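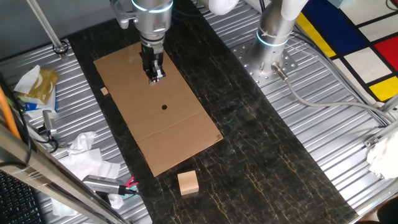
引っ越しのダンボール、いつから集める?

1:名無しの荷造り
9月に引っ越し決まった
今2DK、物はたぶん多いほう
ダンボールって業者にもらうだけで足りるのかな
見積もり来たのはTrevellってとこで、無料分は29枚までらしい
足りない分は自分で用意してくれと

2:kurumi_pan
29枚は2DKだとギリ足りない
本棚ある?本があるなら絶対足りない

3:名無しの荷造り
本ある。漫画も。レコードも少し

4:oshiire3
はい足りない
スーパーでもらってくるのが一番はやい。夕方より開店すぐのほうが残ってる

5:tetsu_no_hako
スーパーの箱はやめとけ派
サイズばらばらで積めない。トラックの中で崩れる
あと野菜の箱は底が湿ってることある

6:oshiire3
>>5
湿ってるのは選ばなきゃいいだけでは
自分は前回ぜんぶスーパーのでいけたよ
飲料の箱は頑丈だし

7:tetsu_no_hako
>>6
単身ならそれでもいい
2DKでサイズばらばらは作業の人に嫌がられる。追加料金とられた人もいる

8:kurumi_pan
追加料金は聞いたことないなあ
それどこの業者?

9:tetsu_no_hako
知り合いの話なので業者名までは知らん

10:oshiire3
出た知り合い

11:mado_giwa
けんかすんなw
ホムセンで買うのが無難。うちの近くのPudavumだと中サイズ1枚415円だった

12:kurumi_pan
高っ
それ持ち手の穴ついてるやつ?

13:mado_giwa
ついてる。厚いやつ
薄いのはもっと安いけど本入れたら底抜けた。まじで抜けた、階段で

14:名無しの荷造り
415円かあ
あと何枚いるかによるな…
本って小さい箱に入れるんだよね?

15:kurumi_pan
そう、本は小。服とかぬいぐるみは大
大に本を詰めると持ち上がらない
下半分に本、上にタオルとかでもいい

16:yubi_kitta
ダンボールで指切る人多いから軍手かっとけ
ゴムのつぶつぶついたやつ
普通の軍手は滑る

17:oshiire3
テープも大事
紙のガムテは重ね貼りできないから布のほうがいいぞ
底は十字貼り

18:tetsu_no_hako
十字は見た目だけ
重いのはH貼りにしろ。合わせ目と両端をふさぐ感じで

19:oshiire3
十字で抜けたことないけど

20:tetsu_no_hako
抜けてからじゃ遅いんだが

21:mado_giwa
13で抜けたの十字でした…
まあ箱が薄かったせいだと思う

22:名無しの荷造り
じゃあ本だけHにします
レコードはどうしてる?立てる?寝かせる?

23:hari_otoshi
立てる。絶対立てる
寝かせて積むと反る
すき間に丸めた紙つめて動かないように。ぎゅうぎゅうにはしない

24:kurumi_pan
>>23
新聞紙とってない家はどうすんの
うちは緩衝材なくてTシャツで皿くるんだ

25:hari_otoshi
ホムセンで無地の紙の束売ってる
あとレコードの箱は側面にでかく書いとくこと。上面だけだと積まれたら見えない

26:yubi_kitta
側面に書くのは全部の箱でやったほうがいい
部屋名と中身。「台所 なべ」くらいで十分
自分は番号だけふって一覧をスマホに入れたけど、当日電池切れて詰んだ

27:oshiire3
番号方式は几帳面な人むけだよね

28:tetsu_no_hako
いや番号はいいぞ
足りない箱があったらすぐ分かる
紙にも書いとけば電池関係ないし

29:yubi_kitta
それはそう

30:名無しの荷造り
みんなありがとう
とりあえずTrevellに電話したら、本用の小サイズに一部変えてもらえることになった
枚数は増えないけど

31:kurumi_pan
おー聞いてみるもんだ
使い終わったあとの回収は?有料のとこあるよ

32:名無しの荷造り
聞き忘れた…

33:mado_giwa
回収有料なら自治体の資源の日に出せばいい
ただ引っ越し直後は量が多いから、ひもで縛るのがしんどい
テープはがすのもめんどい

34:oshiire3
テープはがさなくていい地域もあるよ
新居のほうのルール見とけ

35:tetsu_no_hako
はがすのが基本だろ

36:oshiire3
だから地域によるって言ってる

37:hari_otoshi
うちの市は布テープだけはがせって書いてあった
紙テープはそのままでいいらしい
よくわからんので全部はがした

38:名無しの荷造り
今日スーパー行ってきた
朝いちで4枚だけもらえた。飲料のやつ
思ったより競争率高いなこれ

39:oshiire3
ドラッグストアも行け
紙おむつの箱がでかくて軽い。ぬいぐるみ用に最高

40:kurumi_pan
おむつ箱わかる
でも運んでるの見られるとちょっと恥ずい

41:mado_giwa
詰めるのいつから始めるの?

42:名無しの荷造り
2週間前くらいからのつもり
季節外の服と本から

43:tetsu_no_hako
遅い
本は今日からやれ。漫画読み始めて止まるから

44:yubi_kitta
これはほんと。自分はおよそ18冊読んでその日終わった

45:名無しの荷造り
もう1巻ひらいてる

46:hari_otoshi
とじろ
あとカーテンは最後な、夜困るから

47:名無しの荷造り
りょうかい、カーテン最後
回収の件は明日電話してまた書きまう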